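Home cooking, two nights a week: Wulan's supper table opens in Isthorpe

I have eaten a lot of disappointing rendang in my life. Some of it I made myself (we won't go into that, though my smoke alarm remembers), and the rest came from places that treated it as a sort of brown curry with coconut in it. So when a friend rang to say that a woman from Manado was opening a supper table above the old seed merchant's on Ruddock Street, and that she was cooking the food of North Sulawesi, I had my coat on before the call was over.

The place is called Plundine. Don't ask me what it means, I did ask, and Wulan Mangundap laughed and said her daughter made it up when she was small and it stuck. There's no sign to speak of. You go in by the side door, up a flight of stairs that smells gloriously of lemongrass from about the fourth step, and you come out in a long room with one long table and a kitchen hatch at the far end. That's the lot. No bar, no music when I was there, and a coat rail that gave up halfway through the evening under the weight of everybody's waterproofs.

Wulan has been cooking for people in Isthorpe for years without most of us knowing it. She did the hot food at the Wednesday market for a while, under somebody else's name, and before that she worked in the kitchen at Dridero, the Italian on the square, where she says she learnt how to make a very good risotto and how much she missed chilli. "I would go home after a shift and eat rice with dabu-dabu standing up at the sink," she told me. "At midnight! Every night!"

Dabu-dabu, if you haven't had it, is a raw relish of chopped tomato, shallot and bird's eye chilli with lime squeezed over it and hot oil on top. It arrives in a little bowl and looks like a salsa. It is a good deal fiercer than any salsa I've met. Wulan puts it out at the start and leaves it there all evening, and you can tell who has been before by how carefully they go at it. I had not been before. 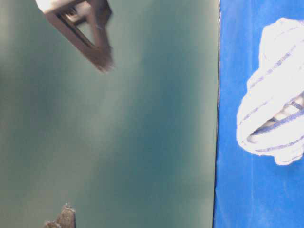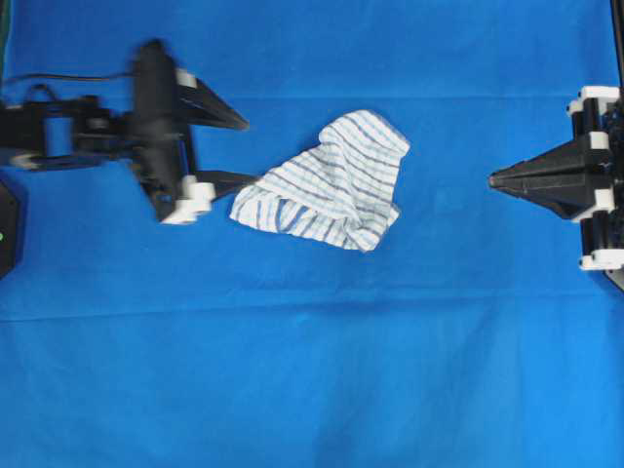
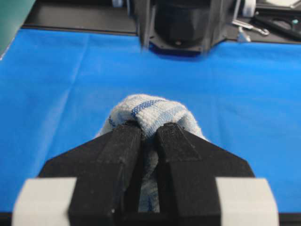
Kirsty Tautahi

The menu is set, so you get what you're given, and I love that. I'm hopeless with choice and always end up wanting what the next person has. We began with a corn fritter, crisp at the edges and soft in the middle, with a bit of prawn in it. Then came tinutuan, the Manado porridge, made with rice, pumpkin, sweetcorn and a great tangle of greens. It's a breakfast dish really, and Wulan was in two minds about serving it at night, but she says it's what she'd want if she was poorly or sad or had just got off a plane, so in it went. It's gentle stuff. I could have eaten it out of a bucket.

After that things got hot. There was mackerel done woku style, in a yellow sauce with turmeric and lemon basil and, by my reckoning, half the chillies in the county. There was chicken rica-rica, which is red and sticky and made my neighbour go very quiet. And there was a plate of water spinach with papaya flowers, slightly bitter, that I kept going back to between mouthfuls of everything else. The papaya flowers come up from a wholesaler in London, frozen, and she's the first to say they're not the same as fresh. She tried for ages to find something local that would do the job. Kale, she reports, will not.

My neighbour, once he could talk again, introduced himself as Heriberto Barajas. He grew up in Puebla and considers himself a man who knows his way round a chilli, and he'd brought his whole family along on the strength of a plate he'd had from the market stall. He said the relish put him in mind of his grandmother's kitchen, even though nothing in it tasted quite the same. It was the noise of the place, he thought, with everybody reaching across each other. I know what he means. There's a lot of passing things down the table at Plundine, and you get talking whether you planned to or not. By the pudding I knew all about Heriberto's allotment and he knew rather too much about my knees.

Pudding! Klappertaart, a coconut custard tart with a Dutch name and a Manado heart, full of raisins and young coconut and dusted with cinnamon. Wulan bakes it in small dishes so that everyone gets their own. A good thing too, as there would have been words at our end otherwise.

Now, how it works, as several of you have already asked me. It's open two nights a week for the time being, there's one sitting, and you bring your own drinks. Wulan cooks and Ustyna Savchuk runs the room. The two of them met at Dridero, where Ustyna was front of house, and they've been talking about doing this ever since. Ustyna is from Poltava and has plans of her own for the hatch. She wants to do a night of varenyky in the autumn, with sour cherries if she can get hold of decent ones, and Wulan is all for it. I've told them to put my name down now.

The list for the first month filled up very quickly. Ustyna had a notebook by the door on my way out and let me have a peek: 161 names, with arrows and crossings-out all over it, and she was trying to work out how on earth to seat them. They could squeeze in a third night, she said, but Wulan buys her fish herself and makes every paste by hand with a pestle and mortar, and there's a limit to what two arms will do. A food processor was suggested by somebody at the table. I won't repeat the answer.

Not everybody on Ruddock Street was keen to begin with. Irfan Ismail has the tailor's next door and had worried about the smell getting into the cloth, which seems fair enough to me when you're looking after people's wedding suits. They've sorted it between them with a proper extractor that goes out at the back, and he tells me the suits are fine. He also tells me he's been up for his tea twice and that the mackerel is the best thing to happen to the street since they mended the drains. He had a tub of something under the counter when I called in, and was in no hurry to share it.

A few practical bits. The stairs are steep and there's no lift, I'm afraid, though Ustyna says they'll do a takeaway box for anyone who can't manage them, handed over at the side door if you ring ahead. Tell them about allergies when you book, as shrimp paste gets into a fair few of the dishes. Vegetarians are looked after if they say so in advance (the woman opposite me had a jackfruit version of the rica-rica and guarded it closely). Children are welcome and get a plate with the heat turned down. Heriberto's youngest turned hers back up again with the relish and didn't bat an eyelid.

If you want to go, names are being taken now for June. You can call in at the side door on Ruddock Street in the afternoon, when Ustyna's usually about, or leave a note through the letterbox with your phone number on it and she'll ring you back. Bring cash for the tip jar and something cold to drink. I took a bottle of red and spent most of the evening wishing it was beer.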